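The Bedroom Box: how Hadthorpe residents are packing for the move
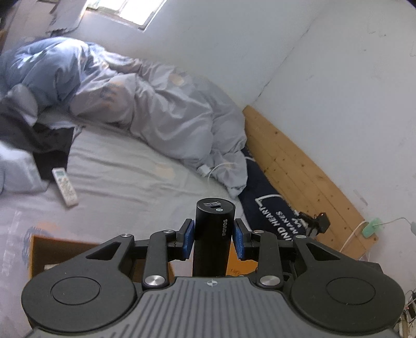
A black cylindrical item with a glossy top, beside an open cardboard box in a white-walled bedroom.

Residents of the Jacobs building in Hadthorpe will begin moving to their new accommodation at Hustham in April, and the Resident Services Office has issued its guidance on the packing of private rooms. The guidance covers 126 rooms over three floors. It differs from earlier editions chiefly in its treatment of small personal items, which accounted for most of the enquiries received after the last move.

Under the new arrangements each resident is asked to set aside one container, known as the bedroom box, for the things in daily use beside the bed. Lamps, clocks, speakers, chargers, spectacles and medicines all fall under this heading. The bedroom box is closed on the morning of the move and travels with the resident. All other boxes are collected the evening before.

"In previous years these items were packed early with the books, and residents then spent their first night looking for them," said Nandini Kulkarni, who heads the office. "We received 105 requests for help in the first two days, and a good many were for a charger or a lamp."

The guidance recommends that the bed be used as the packing surface. It is generally the largest clear area in a single room and is at a convenient height for those who find it difficult to work at floor level. Boxes should be opened out on a flat sheet or an old blanket so that the bedding is kept clean, and the bed should be stripped only when the last box has been closed.

Electrical items require some additional care. Residents are asked to switch off anything with a battery, to wind its cable loosely and to keep the two together in one bag. Cylindrical items should be stood upright and wrapped in a towel or a jumper, with the softest material placed against any glossy surface. Where the original packaging has been kept it should be used, although the office accepts that few residents will have it.

Labels have also been revised. The room number at Hustham is to be written on two sides of the box and never on the lid alone, as lids are hidden once boxes are stacked. Coloured boxes may be used, provided that the writing is dark enough to be read in a poorly lit corridor. Boxes reused from a previous move should have the old writing struck through.

Adanech Woldemariam, a resident on the second floor, has lived in the building for 3 years and began packing early. "I had kept far more than I thought," she said. "The clothes were simple enough. The shelf by the bed took me a whole afternoon."

Flat boxes, tape and marker pens may be collected from the ground-floor office between nine in the morning and noon. An initial supply of 100 boxes has been ordered, and further deliveries will follow as required. Residents who need assistance with lifting should speak to Oskari Lindqvist before their collection evening - requests made on the morning of the move cannot be guaranteed.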